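Ticket: Right hand track drops out partway through takes, left hand fine
Project: Virnenel hand-held collection
Status: Resolved, keeping open for one more batch
Priority: High

Original report

Hi all, and sorry in advance for the length of this one. I'd like to get everything into one place before I forget the order I tried things in.

We're collecting two-handed demonstrations with the hand-held grippers for the Virnenel set. Each take gives us the head camera video, the finger opening from each gripper over its cable, and a pose for each hand worked out from the marker cube. The Drernix converter then lines the three up and writes one episode per take. For the first couple of batches this went along very nicely. In the October batch it started throwing out takes with this message:

drernix convert: hand_R pose gap exceeds limit (10 frames), episode rejected

Out of 1,854 takes in the batch, 187 were rejected, and every one of those is hand_R. The left hand didn't lose a single episode, which made me suspect the right gripper straight away. (I was wrong about that, but it took me a good while to find out, so please bear with me.)

What I expected: short gaps filled in by interpolation, as before.
What I got: the right hand pose goes missing in the middle of a reach, comes back somewhere sensible, and the whole take is thrown away.

What I tried first

1. Restarted the recorder and the converter. No change.

2. Swapped the two cables at the recorder end and swapped the port names in the config to match. The finger opening values were clean on both sides before and after, so the cables are all right. The pose comes from the video anyway, so I probably could have skipped this, but I felt better for having done it.

3. Wiped down both cubes with a dry cloth and checked the printed faces for scuffs. They looked fine. Reran a few takes and got the same gaps.

4. Swapped the grippers between hands, and swapped the marker IDs in the config. This was the useful one. The dropout stayed with hand_R, even though it was now the other gripper and the other cube. So the hardware is off the hook.

5. Turned down the lights a little, in case glare off a shiny floor was washing out the white borders on the markers. Slightly fewer missed detections on both hands, but the rejected takes were still rejected.

Update 1

I sat down with a stack of rejected takes and stepped through them with the detector overlay on. What I found is that the cube is usually in view during the gap, so the operator isn't doing anything terribly wrong. The detector is seeing one face nearly edge-on and another one at a decent angle, and it picks up the decent one perfectly well. Then the pose gets dropped anyway at the next step.

That sent me to the cube layout file. Our layout for the right cube was copied over from the older Jayasinghe rig, and in that file one of the side faces is listed with its ID rotated a quarter turn from how our cubes are printed. While two or more other faces are in view, the solver outvotes the bad one and all is well. When that side face is the only good one, the pose jumps, the jump filter calls it impossible, and we get a gap. The left cube layout was written fresh, so it never had the problem. When I swapped the grippers in step 4 I changed the IDs but left the layout files attached to the hand names – which is why the fault appeared to stay with the hand. I'm a bit embarrassed about that one.

Update 2

I corrected the rotation for that face and reran the converter on the rejected takes, with the same video and no new recording. Of the 187, 155 now convert without complaint. I played back a good handful of the recovered episodes and the right wrist moves smoothly through the reach, with no hops.

The rest have real gaps, mostly where a forearm or the gripper body covers the cube for too long. Those need to be collected again, and I don't think we should loosen the gap limit to save them. A policy trained on a guessed wrist path will happily learn the guess.

For anyone checking their own footage, two views from the head camera, with marker cubes on both grippers in each:
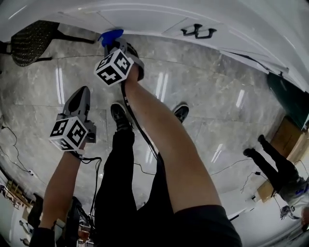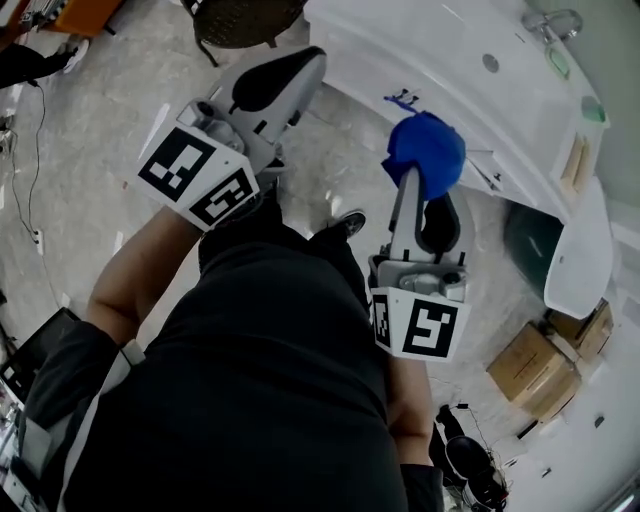

Now, for whoever picks up the next batch, a few requests while it's all fresh in my mind. Please pull the new layout file before you convert anything, and check that the first line of the converter log names it. If you still have the old one cached, the converter won't warn you, it will just quietly use it. I've asked Skindia to add a version check on their side of the import, and they seemed open to it, though I haven't been given a date.

At the start of each session, please also record one short calibration take where the operator turns each gripper slowly in front of the head camera until every printed face has had its turn on its own. I've added a small script, check_faces, that reads that take and prints the pose from each face separately. They should agree. If one of them is off by a quarter turn, stop there and fix the layout before collecting, and you'll save yourself the afternoon I had.

Operators can carry on working just as they have been. It does help to keep the elbows a little wide on long reaches so that the forearm doesn't pass over the cube, but I'd much sooner have natural motion and lose the odd take than have everyone moving stiffly for the camera.

Still to do:
– recollect the takes with real gaps
– rerun the two earlier batches with the corrected layout, as a few interpolated stretches in there may have been covering for the same bad face
– delete the Jayasinghe layout from the shared folder, or at least rename it so it can't be picked up by accident

I'll leave this open until the earlier batches have been through. If you see hand_R gaps with the new layout in place, please add the take number and the converter log to this ticket and I'll have a look.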